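Plate Size and Leftover Food in the Gruterham Hall Dining Room
Project report, Esther Kashindye and Cleiton Moura
Supervisor: Dr. Mrema

1. Background

The dining room at Gruterham Hall serves lunch on weekdays to students and staff. Food left on plates goes into one bin at the return counter and is collected twice a week by a composting firm in Skodton. Before our project the kitchen kept a record of how many bins went out but not of what was in them.

We wanted to find out if people leave less food when they are given a smaller plate. Studies we read in the first term did not agree on this. Several of them used buffets where people could go back for more, and that makes the results hard to compare with a counter where staff do the serving.

2. Method

We weighed leftovers over 28 lunches in April and the weeks after it. On half of these days the kitchen used its normal large plates, and on the other half it used smaller ones borrowed from the Urkov building. The menu repeats every two weeks, so each dish was served on both sizes at least once.

Plates were scraped into a tub on a kitchen scale. We wrote down the weight for each plate, the main dish and the time. Bones, peel and napkins were taken out first. Soup days were left out. 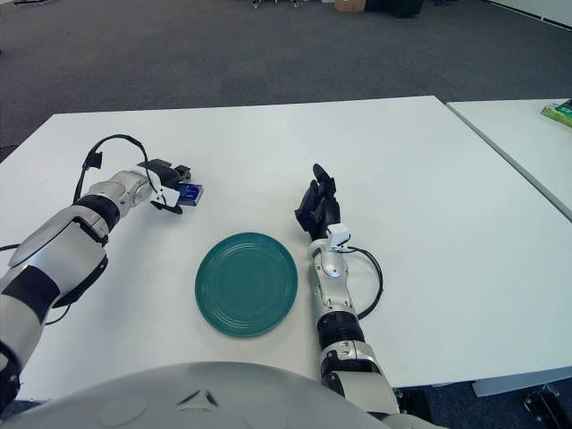
Serving staff were asked to fill plates as they usually would. We did not give them a target weight, which in hindsight was a weak point. On two days we weighed a few full portions before they went out, and the portions on the small plates were lighter.

3. Results

We recorded 2152 plates in total. The average leftover on a large plate was 70 grams. On a small plate it was 52 grams. The difference was largest for rice and pasta dishes and close to zero for anything served with fries.

Late lunches had more waste than early ones on both plate sizes. We had not planned to look at this and can't say much about the cause. The food may have been less fresh by then, or people may have been in a hurry to get to class.

A short survey was left at the return counter and 274 people filled it in. Most had not noticed a change in plates. Of those who had, a few complained that they were still hungry, mainly on the days with fish.

4. Problems

The scale had to be replaced in the second week and the new one reads in steps of two grams. We checked both with the same set of weights and did not correct the earlier numbers.

The small plates did not fit the dish racks well, and the kitchen had to run extra loads. We did not measure the water used for this. It should be part of any follow-up.

5. Next steps

The kitchen has agreed to keep the small plates for pasta days until the end of term. The data sheets are with Dr. Mrema, and corrections to this report should reach us by Fri 5 July.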